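**Ticket: wrist view goes soft while the arm is moving, pick examples failing review**

Project: Lenda
Opened by: Kojo Amegashie
Assigned: Ville Mustonen
Status: open, partly worked round
Severity: I put "high", it was changed to "medium", I have left it

**What was reported**

The review script is throwing out demonstrations from the tabletop pick set. The message is always the same one:

`REJECT view=wrist reason=low_sharpness`

The set is meant to reach 2,000 accepted demonstrations before Dorneck will start a training run. We are at 785. The rest of the shortfall is partly that we started late, but a fair share of it is this. Operators are doing perfectly decent picks and having them binned overnight by a script, and they are getting fed up with it, and so am I.

The overhead view is fine. The front view is fine. Only the wrist view is affected.

**Setup, for whoever picks this up after me**

- Arm driven by hand from the leader, one operator at a time
- Wrist camera on the bracket Siltero supplied
- Small desk items on a brown tabletop, one item per demonstration
- Review script from Dorneck, run as it came, nothing changed at our end

**First reply from Dorneck, copied in from email**

> The sharpness check is well tested. Please clean the lens and confirm that the operators are not moving too fast.

I had cleaned the lens before opening the ticket and it says so in the form. I cleaned it again. No change.

On "too fast": nobody has been able to tell me what speed counts as too fast. There is no number in the collection guide. If there is a limit it should be written down, and the leader arm should warn the operator when they go over it. Asking people to move "naturally" and then rejecting them for moving is not a rule anyone can follow.

**What I tried**

1. Arm parked, camera pointing at the table. Sharp right across. Passed.
2. Arm parked, item in view, room lights dimmed. Grainier, still sharp. Passed.
3. Slow approach with the item near the middle of the view. Passed.
4. Normal approach with the item low and to one side. Rejected.
5. Same as 4 with the bracket screws tightened first. Rejected.
6. Same as 4 with a second operator. Rejected.

Number 5 matters because Siltero's support page puts nearly every wrist camera fault down to loose screws. Ours were not loose.

Number 4 is the one I kept going back to. I pulled stills out of the rejected clips and looked at them by eye, which I don't think anybody had done before deciding the lens was dirty.

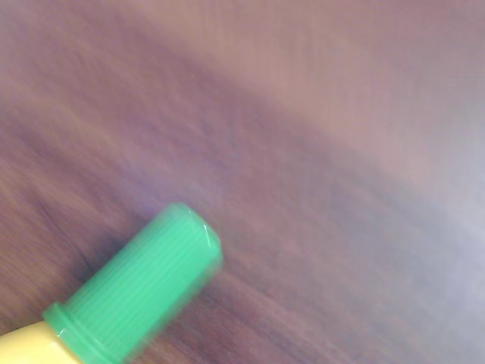 My reading is that the script scores the whole picture and takes an average. With a small item and a lot of table, the table decides the score. The ribs on the green cap are perfectly easy to make out and the wood is smeared into streaks, so the average comes out low and the clip is thrown away. For learning to pick things up I would have thought the item mattered more than the wood grain. I can't prove that's how the check works, as we don't have the source for it. Dorneck have been asked.

There is also a pale haze down the right-hand side. It hides most of the grain there, and I would expect any sharpness measure to read a washed-out patch like that as blur. I think it's glare off the tabletop. That is a guess until somebody turns a lamp off and checks.

**Reply, Ville Mustonen**

Agree the lens is a red herring. I'm less sure about the script being wrong. If the item is clear and the table isn't, I'd like to know why, as both ought to smear if the camera is the thing moving. Could be that things closer or further off behave differently, could be the compression, could be something in how the stills were pulled. I wouldn't blame the averaging until we have ruled out compression. The recorder was updated in November and nobody re-checked the bitrate afterwards.

Also, some of these clips have the item shoved right into a corner with only the cap end showing. Sharp or not, is that a good example to learn from? I'd want that talked about before we fight to get them all back in.

**My answer**

Fair point on compression. I had not looked at the bitrate.

On the corner business I disagree. The overhead view has the whole item, and if the arm comes in from one side then the wrist camera is going to see half a thing for part of the way. That will happen when the finished system runs as well. If we only keep clips where the item sits politely in the middle, we end up with something that can pick up items that sit politely in the middle. We had that with the drawer set and spent a month redoing it.

I'll accept a rule that says the item must be fully in view at some point before the grasp. I won't accept one that says always.

**Wednesday, November 19, 2025 - bitrate and lights**

Bitrate: it had been lowered by the update. Put it back to the old value and recorded three normal approaches with the item off to the side. Two passed, one rejected. So Ville was partly right, and it isn't the whole story. Three clips is also nothing like enough to say anything with, before anyone quotes this as "fixed".

Lights: not done. The room was booked.

Shutter: the wrist camera is on auto exposure. Hyvönen, who wrote the recorder, say it can be locked from the settings file. I tried, and the value is back to auto after every restart. Either the file is being overwritten or the setting is being ignored. Raised with them separately. I am not holding my breath - the last one I raised was closed with "works here".

**Where it stands**

Likely causes, in the order I believe them:

- Check averages over the whole picture (not confirmed, waiting on Dorneck)
- Auto exposure choosing a long shutter (likely, can't test until the setting sticks)
- Bitrate lowered by the update (confirmed, put back, helped a bit)
- Glare adding to it (not tested)
- Dirty lens (no)
- Loose bracket (no)

**Work-round until then**

- Do not delete rejected clips. The overnight job was clearing them out and I have turned that off.
- Operators carry on at their usual speed. Please do not tell them to slow down. A set full of crawling arms will teach a crawling arm, and we'd have to explain that to Dorneck as well.
- Anything rejected for `low_sharpness` on the wrist view alone goes in the `hold` folder, to be looked at by a person.
- Anything rejected for another reason stays rejected.

**Questions still open with Dorneck**

1. Does the check look at the whole picture or only part of it?
2. What is the pass mark, and how was it chosen? Was it tried on clips from a moving wrist camera, or only on fixed ones?
3. Can it be run again over the `hold` folder without us recording everything a second time?

**Reply, Ville Mustonen**

I'll take the lights. Leave the item where it is, I want the same side approach with the lamp on and then off, bitrate unchanged between the two. Will add the scores here.

Can you send me the settings file from before the update as well? I'd like to see what else it changed.

**My answer**

Attached. The frame rate line is different too. I hadn't spotted that.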